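Re: [cell-upkeep] Gripper pivots working loose again

On Tue at 16:12, Ankit Chauhan wrote:
> Ours has started doing the droopy finger thing. One side closes a
> hair before the other and you can feel play in it if you waggle the
> tip by hand. Did you shim it at Clorgate or just nip the screws up?
> Also, what are you putting under the work these days? The old board
> has had it.

Hi Ankit, hi all,

No shims here! I did buy a packet of them from Brirkico and they're still in the drawer if you want them, just shout. What I do now is take the fingers right back to wide open, power off, and go over the pivot screws one at a time, left side then right. Take each one out, wipe it, one small dab of the blue threadlock and back in until the link just stops rocking. Don't lean on it. I did that in March and the finger went so stiff that the homing routine gave up halfway (fault 132, which the manual says is a cable problem, and I wasted a whole morning on cables).

Leave it overnight if you can bear to. Then I run 60 open and close cycles with nothing in the fingers and check for play again. If one side still gets there first, it's the zero that has drifted and you need to redo that from the setup page. Ours was sitting at 358 when it should have been 0, so no wonder.

While you're in there, brush out the fingertips. The diamond pattern fills up with fluff and then you start blaming the grip force. An old toothbrush does it, dry, no solvent. 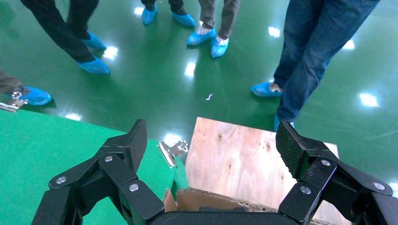 As for what goes under the work, I've gone over to thin plywood with corrugated cardboard in front, and little metal clamps on the green mat beside it. It's cheap and it gives a bit if you come down too far, so you lose a scrap of card and keep your fingertips. Carow swear by rubber but I found it dragged.

One question back: has anyone got the Awasthi wrist cover to fit without trimming it? Mine rubs at the base on every full turn and I'd like to sort it before I take a knife to a new one.

Cheers, and let me know how the screws go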